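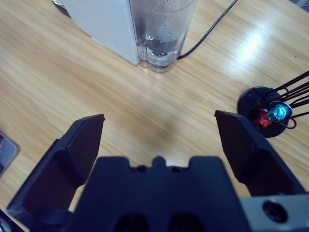 Oak-colored tabletop, light patch at upper right.

Pre-session check, Trelach dome
My comments are under each item

I run through this list before every public viewing night, starting at 7 p.m. if sunset allows. Copy it, change it, scribble on it. Mine has been through a lot of pens!

1. Path and steps – OK
Walked both ways with the red flashlight only. The second step up from the parking area is still a bit high for short legs, so I've put a fresh strip of glow tape on it. Gravel raked.

2. Dome shutter – OK, with a grumble
Opens and closes fully on the motor. It groans about halfway (it did in May too) and I want to grease the track again before the Perseid crowd turns up. Hand crank tried as well, and it's back on its hook where it belongs.

3. Mount and counterweights – OK
Both weights tight, safety stop screw in place at the end of the bar. I slewed to Jupiter and back with nobody near the pier, and nothing snagged. The clutch on the declination side was looser than I like, so I snugged it up.

4. Solar filter – FAIL
Held it up to a bright lamp and found 2 pinholes near the rim. It's out of service, marked with a big red X, and in the locked drawer. No daytime sun viewing until the new one gets here from Covero, and please don't talk me into "just a quick look" with tape over the holes.

5. Finder scope caps – OK
Both on. They stay on in daylight, every time, even when the main tube is covered.

6. Power and cables – needs work
The dew heater cord runs right across the walkway to the ladder. I taped it down for tonight, but it needs a proper cable cover. The outlet tester lit up the way it should. The backup battery from Martens held through a 308-minute run last month, so I'm happy with that one.

7. Observing ladder – OK
Feet are good, no wobble, handrail bolts tight. One person on it at a time, and kids go up with a grown-up standing right behind.

8. Green laser pointer – OK
Stays in my pocket, and I'm the only one who uses it. I looked for aircraft lights before the test and kept it well away from the Wetivlow flight path.

9. Heater in the warm room – OK
Nothing within arm's reach of it. I moved the star charts off the chair next to it (again).

10. Fire extinguisher and first aid – mostly OK
Gauge in the green. We're low on small bandages, and I'd love a couple more foil blankets before the cold nights come back.

11. Visitor numbers – OK
Sign-up sheet shows almost 700 for the whole season, so I'm holding each session to what the dome floor can take and sending the rest out to the lawn scopes.

Still to do: cable cover, track grease, bandages, solar filter. I'll recheck items 2 and 6 before the next Europa transit night.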